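4. Following a series

Open the series page and press Follow. New episodes of the series then go to the top of your Tradenel list.

1. Choose Alerts.
2. Set the time of day for the alert.
3. Press Save.
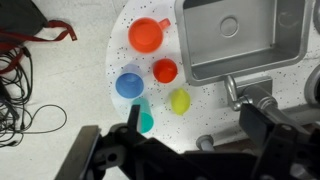 Play sink, mug, bowl and cup

Note: Alerts cover full seasons only. Trailers and recaps are left out.

4. To hide spoilers, turn on Plain Titles – episode names are replaced by numbers.
5. Set the list length. The limit is 100 episodes. 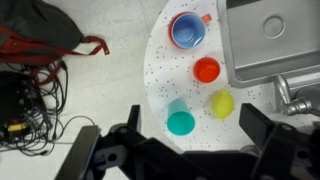

Lucero Cárdenas

Caution: Unfollow clears your place in every season. It cannot be restored.

If a series leaves the service, its page stays in your list for 28 days. To remove it sooner, hold the title and press Delete. Ratings you gave are kept.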